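Lecteurs de plaques : ce que change la convention de septembre

La convention qui lie la commune à la société Orkham pour la lecture automatisée des plaques d'immatriculation arrive à échéance en septembre. Le texte de renouvellement a été transmis aux élus, et notre association en a obtenu copie après deux demandes écrites.

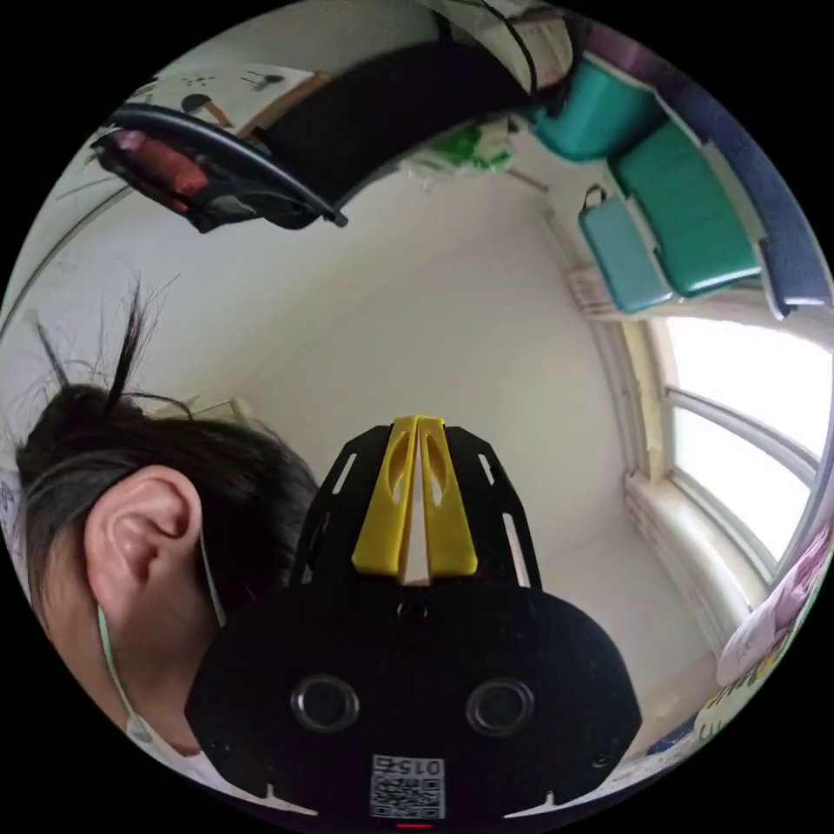 Le document compte 94 pages, annexes comprises. L'essentiel tient dans l'article consacré à la conservation des données et dans celui, plus court, qui traite des destinataires. Nous résumons les deux, en signalant ce qui reste flou.

La durée de conservation d'abord. La convention actuelle prévoit l'effacement des passages au bout de 20 jours lorsque la plaque ne correspond à aucun signalement. Le nouveau texte garde ce délai, mais ajoute une exception pour les données « utiles à l'amélioration du service ». Ces données pourraient être conservées par le prestataire pendant toute la durée du contrat, sous une forme dite pseudonymisée. Or une plaque remplacée par un identifiant stable permet toujours de reconstituer les trajets d'un véhicule. Il suffit de connaître un seul de ses passages pour retrouver les autres. L'annexe technique ne dit pas à quelle fréquence l'identifiant est renouvelé, ni même s'il l'est.

Les destinataires ensuite. Jusqu'ici, seuls les agents habilités de la police municipale et, sur réquisition, les services d'enquête avaient accès au fichier. Le projet mentionne désormais les « partenaires techniques » d'Orkham. L'un d'eux est nommé : Nirix, qui fournit le logiciel de recherche et héberge les journaux de connexion. Les autres ne le sont pas. La commune serait informée de tout changement de sous-traitant, sans pouvoir s'y opposer avant la fin de l'année en cours.

Arash Rezaei, qui suit ce dossier pour l'association depuis la première convention, a relu l'ensemble. Il relève surtout que les journaux de connexion seraient tenus par la société même dont ils doivent permettre de contrôler l'usage. « Si un agent consulte le fichier pour des raisons personnelles, la trace est chez le fournisseur. La mairie doit la lui demander, et le texte ne fixe aucun délai de réponse », explique-t-il. Il demande que ces journaux soient versés chaque mois sur un serveur communal.

Le bilan remis avec le projet est maigre. Il fait état de près de 700 alertes transmises aux équipes depuis la mise en service, sans préciser combien étaient fondées. On ne sait pas non plus combien tenaient à une erreur de lecture ou à un signalement périmé — un véhicule retrouvé mais toujours inscrit au fichier, par exemple. Nous avons réclamé ce détail au service concerné. La réponse reçue renvoie au prestataire, qui invoque le secret des affaires.

Aldo Messina, conseiller d'opposition, a déposé trois amendements : suppression de l'exception de conservation, liste fermée des sous-traitants, publication annuelle du nombre d'alertes erronées. Le premier a peu de chances d'être retenu, la majorité estimant que le prix négocié en dépend. Les deux autres pourraient passer, au moins sous une forme adoucie.

Ce que vous pouvez faire d'ici là. Toute personne dont le véhicule circule dans la commune peut demander l'accès aux données qui la concernent. La demande se fait par courrier ou par le formulaire du délégué à la protection des données, avec une copie du certificat d'immatriculation. Masquez les mentions inutiles. Gardez une preuve d'envoi et notez la date : la mairie dispose en principe d'un mois pour répondre. Si vous recevez un refus ou une réponse incomplète, transmettez-nous une copie, nous préparons une saisine groupée de la CNIL.

Le projet de convention peut être consulté à notre permanence, aux heures habituelles. Une réunion de préparation se tiendra à 20 heures dans la petite salle, avant le conseil — la date sera envoyée aux adhérents par courriel dès que l'ordre du jour sera connu.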